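Home | About | Open Calls | Past Projects | Contact

Last updated: 11 March 2021

Looking for people to talk to: life after armed groups

Hi! I'm putting together a long interview project on what happens to people after they leave an armed group, and I need participants. I also need one part-time research assistant, so if you're here for the job, skip down a bit.

The project is called Prendar and it's paid for by a small grant from the Jacquet fund. I've spent years reading reports about disarmament programs, and most of them stop on the day the weapons get handed in. Somebody signs a form, there's a photo with an officer, and the file is closed. I want to know what the next few years were like. Did the job training lead to a job? Who in your town would talk to you, and who wouldn't? How did your kids get into school?

You can take part if you are 18 or older and you fit one of these:

- you left an armed group (any country, any side) and went through some kind of reintegration program
- you lived in a town or village where former fighters were resettled
- you worked in one of the programs, as a trainer, a driver, a cook, an interpreter, anything

I'm hoping for 30 people in all. We have 17 signed up so far, and almost all of them are program staff (hello, and thank you!), so I'd really love to hear from the first two groups. Each interview is two sessions by phone or video, a week or so apart, and you get $200 once both are done. If you only want to do the first one, we'll split the payment and there are no hard feelings. You can skip any question. I won't ask about things you did or saw in combat, and I won't ask for names of commanders or places where people are living now. Recordings stay with me and the assistant and get erased after the transcripts are checked.

About the assistant job: ten hours a week, starting in May, working from home. You'd be setting up calls, cleaning up transcripts and helping me keep the schedule straight, which I am bad at. French or Hausa would be a big plus. You don't need a degree. You do need to be patient on a terrible phone line and okay with hearing hard stories. Send me a page about yourself and skip the formal cover letter, please.

For either one, write to me through the contact page and put "Prendar" in the subject line. Tell me what time zone you're in and whether a call or a text is safer for you. If you need an interpreter, say so and I'll arrange it through Grosonov, the agency I used on my last project, Dramard. I answer everything myself, so give me a few days.

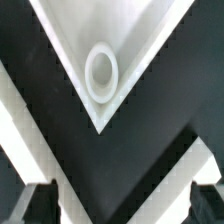
Grosonov set me up with an interpreter for the Dramard calls and she was great, very calm, never rushed me. I'd do this one too, but I was in a resettlement town for only four months, does that count? Also my brother would like to take part and he has no video, just an old phone.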